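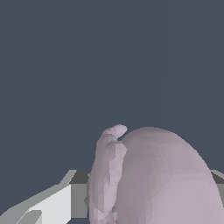

Ticket: Clips missing or mislabeled after upload to the Skandar behavior library
Opened by: Mercedes Lozano, Penry field station
Assigned to: Édgar Puma, Sendley support
Opened: 3 Aug 2022
Status: Closed, with one item left over

Mercedes Lozano wrote:
Hello Sendley folks, and thank you in advance, because I know you get plenty of these from us. I have been adding our zebra clips from the dry season to the Skandar library, and something odd is going on with the behavior tags. I uploaded a batch of 43 clips last night. All of them went through and got the green check mark, but when I search by behavior, 15 of them don't come up under anything. If I go in by animal ID they are right where they should be, and they play fine. The tags I typed in are just gone.

The ones I care about most are the foal clips. There is a lovely one of a mare standing between her foal and a stallion from another band, ears flat, doing the low head thing she does, and it would be a shame if people looking for Ears-Back couldn't find it. I did try logging out and in, and I tried the other browser too. Same thing both times.

Édgar Puma wrote:
Hi Mercedes, good to hear from you, and I'm sorry you lost an evening to this. Could you send me the spreadsheet you used for the batch, just as it is, without cleaning anything up? Also let me know if the tags were typed on the station laptop or on the tablet with the Warance logger. I have a hunch, but I'd rather see the file before I send you off on a chase.

Mercedes Lozano wrote:
Attached! It was a mix. I typed most of them on the laptop and the rest came straight off the tablet, the mornings I was out at the waterhole before it got too hot to sit there. I never touched the tablet ones afterward except to paste them in at the bottom. 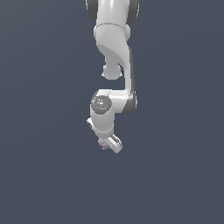
White arm with dark joint caps, simulated view

Édgar Puma wrote:
Thank you, that helped a lot. The missing clips are all tablet rows. The logger puts a space at the end of each tag when you pick it from the list, so what gets saved is "Ears-Back" plus a space, and the library treats it as a tag it has never met and quietly drops it. It ought to give you a warning and it doesn't, so I've written that up for our developers.

For now, please do this:
Open the spreadsheet and go to the Behavior column.
Run the trim function down the whole column and paste the results back as values.
Save under a new name and upload with "Update existing" checked, so you don't end up with two copies of everything.
Give the index 20 minutes and search again.

Mercedes Lozano wrote:
Well, I made myself some coffee and waited it out, and I'm happy to say nearly all of them are back, including my mare and foal. There are still 2 that won't show up. Both are night clips of the same stallion at the dust bath, and both have a tag I made up last November, Roll-and-Rise, because nothing on the list seemed to fit how he gets up and shakes and then goes right back down again. Is that the trouble?

Édgar Puma wrote:
Yes, that's it. Custom tags need to be approved on the project side before they turn up in search. I can't approve it myself, but I've sent the request to your library admins with your definition copied in. If they'd like it folded into Dust-Bathe instead, they'll write to you directly. Your clips are safe either way.

Mercedes Lozano wrote:
That's fine with me, though I'll argue for it a little if they ask! Please go ahead and close this one. I'll trim the column from now on, and I've taped a note to the tablet cover so whoever goes out next does it too.

Édgar Puma wrote:
Closing now. The trailing space bug stays open on our side, and I've added you to the notifications. Tag approval pending with library admins.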